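4.2 Small trash and the places it settles

We turn now from the kitchens, where most of the households in our study kept their largest bin and their firmest opinions, to the rooms in which people sat, read, worked and, quite often, ate. It was in these rooms that the word "trash" became harder to pin down. A banana peel on a kitchen counter was trash to everyone we spoke with. A wrapper on the arm of a sofa was trash to some, and to others it was simply a wrapper that had not yet been dealt with, and we came to be rather fond of that distinction over the course of the interviews.

The material in this section comes from the Adell visits, which took place in January, when windows were shut and people were spending long evenings indoors. Asmaa Ait Ali carried out the first round of conversations and Yutong Lü returned to the same homes for the second, so that each household was heard by two quite different listeners. We asked people to walk us through an ordinary evening, beginning at whatever time they first sat down, and to tell us what they opened, what they finished, and where the leftover packaging went. Of the 80 evenings described to us in this way, only 6 included a trip to the kitchen made for the sole purpose of throwing something out. The rest relied on a smaller bin nearby, or on what one woman in the Ekura building cheerfully called "the pile that travels with me."

Small bins deserve more attention than they have had in the literature on housekeeping. They are cheap, they are seldom chosen with much care, and several people could not say where theirs had come from. Yet our participants had a great deal to say about how they were used. Four households emptied them on a fixed evening. Others waited until the contents stood above the rim, and a retired couple in the Chukwu group told us, laughing, that they had been pressing theirs down with a foot for the better part of their marriage. Liners were a matter of real feeling. Some people thought a bag in a small bin was wasteful when the whole thing could be tipped into the kitchen bin, while others said they would never reach into an unlined one again, usually with a story attached about yogurt.
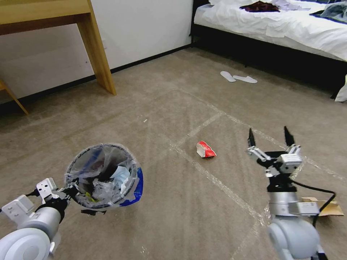 Figure 11. Carton on a carpeted floor beside a lined wastebasket.

Drink cartons came up again and again in the second round, and they gave people more trouble than we had expected. They are light, they keep a little liquid in the corners, and they seem to belong partly with paper and partly with plastic, so that even careful sorters hesitated over them. Many people crushed them first, out of habit or to save room, and then set them down somewhere while they made up their minds. The red-and-white carton in Figure 11, crumpled and lying on its side on the carpet, is just the sort of item our participants had in mind, and the bin near it holds the company such a carton would usually join: crumpled clear wrappers and a pale blue face mask, all in together inside a clear bag folded over the rim. We found mixtures of this kind described in nearly every home, including those that kept separate containers in the kitchen and were proud of them.

It would be easy to read this as carelessness, and we would ask the reader to hold off a moment before doing so. When Yutong Lü asked the Dernier households why the small bin was exempt from their sorting rules, the answers were thoughtful ones. People spoke of being tired, of having a child half asleep on their lap, of wanting the room to feel finished for the night — a phrase that appears in several transcripts and that we return to in Section 5. Sorting belonged to the morning and to the kitchen.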